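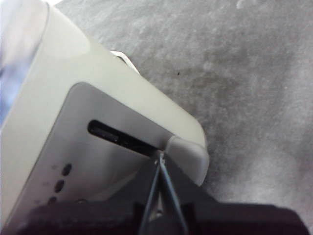
Danai Liapis told the Ledberg town council that a work permit should not decide whether a family gets to stay in its apartment. Liapis spoke for four minutes at the start of Sunday's special session, before the council voted to put off a rule that would have required landlords to check the immigration status of every adult tenant.

The rule, which passed on a first reading in December, was due to take effect at the end of the month. It will now go back to the town attorney for review. The vote to delay was 5 to 2.

Under the rule, anyone renting out a house, apartment or room in Ledberg would have to collect proof of lawful status before signing or renewing a lease. Landlords who failed to do so would be fined for each tenant and could lose their rental license after a second violation. Leases already in force would not be affected until they came up for renewal.

Supporters say the town has a right to know who is living in its rental housing, and that the measure would ease crowding in the older buildings near the rail yard. Opponents say it asks property owners to do the work of federal agents and would push people who are here legally to look for housing somewhere else.

Town records list 327 licensed rental units in Ledberg. A memo from the clerk's office said checking the paperwork for all of them would take one full-time employee most of a year, and the current budget has no money for the position.

Jhosep Chávez said he owns a duplex on Marulanda Street and would not know a real document from a fake one. He asked the council who would be held responsible if a landlord turned away a citizen by mistake. The town attorney said the draft did not address that question and that it would be part of the review.

Several speakers backed the measure. One man said the council had already debated it twice and should not change course after a first vote. Another said the neighboring town of Paltholm had adopted a similar rule and that Ledberg was taking in renters who had left as a result. The council president said she had asked Paltholm for figures on that and had not received them.

Paltholm's rule is being challenged in county court by a group of tenants and two property owners. They argue that only the federal government can decide who may live in the country, and that the town has no power to add conditions of its own. A judge has blocked the fines while the case is heard. The rest of the rule remains in place.

The Ledberg draft copies much of the Paltholm text, including the section on fines. Members who voted for the delay said they wanted to see how the court ruled before spending money to defend the same language.

The two members who voted against the delay said the town could drop the fines and keep the record-checking requirement. A motion to do that failed for lack of a second.

The attorney has 20 days to report back. Written comments will be accepted at the clerk's window until 4 p.m. on the last day of the review period. If the council takes up the rule again, it must hold another public hearing, which will be moved from the council chamber to the Follia Hall on Mill Road to allow more seating.

Contact the newsroom | Copyright Ledberg Local News. All rights reserved. | Back to top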